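Bench arm FAQ: setting up, looking after and fixing the Otari cell

I get the same handful of emails over and over (which I like, please keep writing!), so I've put my answers in one place. Everything below is about our one tabletop cell, the arm we call Otari, and its simulated twin. If your arm is a different make, some of it will carry over and some of it won't. Last gone through on October 3, 2018.

Who looks after the cell?

Me, mostly. I'm Neelam Vashisht, and I do the mechanical side and the day-to-day settings. Mamta Bhatt built the simulated version and she's the one to ask when the real arm and the simulated arm disagree with each other, as they do more often than either of us would like.

What does it do all day?

Picks small things up off a table and drops them in a bin. I know, I know. But getting that right every time is fiddly, and nearly every setup question I get is hiding somewhere in that one job.

Do I have to use the simulation first?

Yes please! Any new program gets run in Visau (that's our simulator setup) before it goes near the real arm. I used to skip this for tiny changes, and then one May I changed a single approach height, didn't test it, and drove the fingers straight into the bench. Two bent fingertips and a very quiet afternoon.

What should I check in the simulated run?

Mainly the approach. The hand should come down straight over the part, close, and lift before it moves sideways at all. Watch the wrist as well as the fingers. If the wrist is leaning when it reaches the part, your grasp angle is off and the real gripper will shove the thing along the table.
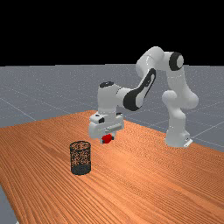 Then look at how far the arm lifts before it travels to the bin. I like a lot of clearance over the rim, more than looks sensible on screen, and I'd sooner lose a second per cycle than clip the edge and send the bin skating off. Run the whole thing 14 times with the part in slightly different spots. If it misses once, go back and find out why before you carry on.

Why does my program work in Visau and miss on the real table?

Nine times out of ten it's the base position. The simulated arm is exactly where Mamta put it, and the real one is wherever it ended up after somebody last had the bolts out. Redo the base calibration (four touch points, one near each corner of the table) and type the new numbers into both setups. Both! If you only update one you'll be emailing me again by teatime.

The other usual culprit is grip. Simulated friction is very forgiving. If parts slide out on the real arm, wipe the finger pads first and only then start playing with the force setting.

How often do the finger pads need changing?

I swap ours when they go shiny. You can feel it with your thumb, the grippy texture just disappears. Stop the arm and switch it off at the controller, undo the 2 small screws on each pad, and fit the new one with the chamfer facing inwards. I get mine from Malhotra, who will post small orders. Close the gripper on a bit of paper afterwards and tug it. If it slips out on one side, the pad isn't seated.

The arm has stopped and won't restart. What now?

Don't keep pressing reset (I say this with love). Read the fault code, write it down, and have a look at whether anything is touching the arm. If it's a joint limit fault, jog the joint back slowly, with one hand near the stop button. If it's an overload on the wrist, check the cable loop at the elbow, as ours likes to snag when the arm stretches right out.

Does it need greasing?

Ours doesn't, the joints are sealed. I do wipe the covers down with a barely damp cloth, and I check the base bolts with a torque wrench every time the cycle counter gets to 2,595. Odd number, yes! It's where the counter happened to be when I first found a loose bolt, and I've stuck with it ever since.

Can I have your settings file?

Of course. It's in the Rultach folder with Mamta's table and bin models. Please save your own copy before you change anything, and put your initials in the name so I know whose it is. If the file won't open you've probably got the older Visau build, so update that first and then give me a shout.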